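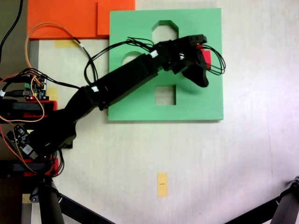 Auf dem Tisch: die grüne Platte, darüber ein Greifer mit einem kleinen roten Teil

Protokoll der Mitgliederversammlung, Musikfreunde Erkuvum e. V.
Montag, 14. Oktober 2024, 19.30 Uhr, Saal im Erdgeschoss
Leitung: Frau Teixeira
Protokoll: Temitope Bassey

TOP 1: Begrüßung und Tagesordnung

Frau Teixeira begrüßt die Anwesenden und stellt fest, dass die Einladung rechtzeitig verschickt worden ist. Die Versammlung ist beschlussfähig. Herr Rolwood bittet, den Punkt über die Noten vor dem Punkt über den Plattenabend zu behandeln, weil er früher gehen muss. Damit sind alle einverstanden.

TOP 2: Protokoll der letzten Sitzung

Das Protokoll vom Mai wird mit einer Änderung genehmigt. Auf der zweiten Seite steht, der Chor habe das Lied »Abend am Wehr« in D-Dur gesungen. Richtig ist Des-Dur. Ich habe den Fehler verursacht und bitte um Entschuldigung. Die korrigierte Fassung liegt im Notenschrank, oberes Fach.

TOP 3: Noten und Arrangements

Herr Rolwood berichtet über seine Arbeit an den Balladen. Drei Stücke sind fertig für vierstimmigen Chor und Klavier gesetzt, das vierte ist noch bei den Bässen unvollständig. Er weist darauf hin, dass der Sopran im zweiten Stück lange hoch liegt, und fragt, ob man das ganze Stück um einen Ganzton tiefer legen soll. Frau Indine ist dagegen. Nach ihrer Meinung verliert die Melodie dann den Glanz, und der Alt kommt an den Anfang der Strophe fast nicht mehr hinunter. Nach längerem Gespräch wird vereinbart, beide Fassungen in der nächsten Probe zu singen und danach zu entscheiden.

Es wird noch einmal daran erinnert, dass kopierte Noten ohne Lizenz nicht benutzt werden dürfen. Wer solche Blätter zu Hause hat, soll sie nicht mehr in die Probe mitbringen.

Herr Rolwood verlässt die Sitzung um 20.15 Uhr.

TOP 4: Plattenabend »Große Stimmen«

Der Plattenabend im Frühjahr war gut besucht und soll wiederholt werden. Das Thema ist diesmal die Soulmusik der sechziger und siebziger Jahre, besonders die Sängerinnen. Frau Indine stellt ihre Liste vor. Sie möchte mit den langsamen Stücken beginnen und das Tempo erst nach der Pause steigern. Zwei Mitglieder finden diese Reihenfolge zu ruhig für den Anfang — sie fürchten, dass die jüngeren Gäste dann schon in der Pause nach Hause gehen.

Zur Sammlung: Das Verzeichnis des Vereins umfasst jetzt 1117 Schallplatten. Die Kisten aus dem Nachlass, die im Sommer gekommen sind, wurden darin schon eingetragen. Fast 600 von allen Platten sind Singles, viele davon ohne Hülle. Frau Indine bittet um leere Papierhüllen, auch gebrauchte.

Es wird diskutiert, ob zwischen den Platten gesprochen werden soll. Im Frühjahr waren die Einführungen einigen Gästen zu lang. Beschluss: Vor jedem Block gibt es eine kurze Einführung, die Stücke selbst werden ohne Unterbrechung gespielt. Der Beschluss wird bei einer Enthaltung angenommen.

TOP 5: Tonanlage

Der linke Lautsprecher brummt, wenn der Plattenspieler am gleichen Verteiler angeschlossen ist. Ich habe es mit einem anderen Kabel versucht, das Brummen war danach leiser, aber noch hörbar. Frau Teixeira schlägt vor, ein Angebot für die Reparatur einzuholen. Der Verein darf ohne neue Abstimmung bis 600 Euro ausgeben. Ist das Angebot höher, wird der Punkt in der nächsten Sitzung wieder aufgenommen.

Außerdem soll der Tonarm des zweiten Plattenspielers neu eingestellt werden. Bei den älteren Pressungen springt die Nadel oft in der ersten Rille.

TOP 6: Adventskonzert

Der Saal ist reserviert. Das Programm hat bis jetzt zwei Teile: klassische Adventslieder und danach die Balladen aus TOP 3. Frau Teixeira wünscht sich eine Solistin für das letzte Stück und hat schon zwei Stimmen aus dem Sopran gefragt. Eine Antwort steht noch aus.

Über den Eintritt gibt es verschiedene Meinungen. Ein Vorschlag war, Karten zu verkaufen, ein anderer, am Ausgang zu sammeln wie im letzten Jahr. Abgestimmt wird mit Handzeichen, die Mehrheit ist für die Sammlung am Ausgang. Das Konzert soll mit Pause nicht länger als zwei Stunden dauern, die Pause selbst 30 Minuten.

TOP 7: Verschiedenes

Im Klavierhocker wurde eine Lesebrille mit braunem Etui gefunden. Sie liegt bei Frau Indine.

Ein Mitglied fragt, ob man die Proben aufnehmen darf, um zu Hause zu üben. Frau Teixeira antwortet, dass dies erlaubt ist, wenn die Aufnahmen nicht weitergegeben und nicht ins Internet gestellt werden.

Aufgaben bis zur nächsten Sitzung

Herr Rolwood: Bassstimme im vierten Stück fertig schreiben, zweites Stück auch in der tieferen Tonart vorbereiten
Frau Indine: endgültige Liste für den Plattenabend
Frau Teixeira: Angebot für den Lautsprecher, Antwort der Solistin
Temitope Bassey: Plattenspieler einstellen lassen, Protokoll verschicken

Die Sitzung endet um 21.40 Uhr. Der Termin der nächsten Sitzung wird per E-Mail mitgeteilt.

Für das Protokoll: Temitope Bassey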